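Unit 6: Getting the tool pose from a marker

The planner in the Clondine exercises needs to know where the gripper is and which way it points. We get both from a printed square marker fixed to the tool. The detector finds the four corners in the camera picture, reads the pattern, and solves for the pose.

Work in this order.
Calibrate the camera first and save the file under your group name.
Run the detector on the March recording, which has 136 poses.
Drop any pose with a reprojection error above the limit in the handout for Unit 4.
Plot what is left. You should keep over 88.

A marker seen at a steep tilt can give two solutions that fit almost equally well. Compare each with the pose before it and keep the closer one. Check the sign of the z axis before you send anything to the planner.

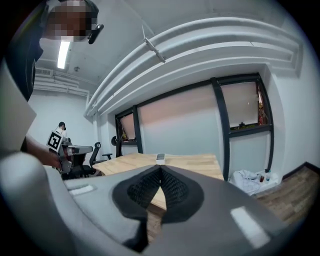

Peter Říha
Lecturer, Robot Software

A marker on a hand-held gripper tilts as the hand turns, so test your filter on tilted views too. Hand in the plot and your code by 10 June 2026.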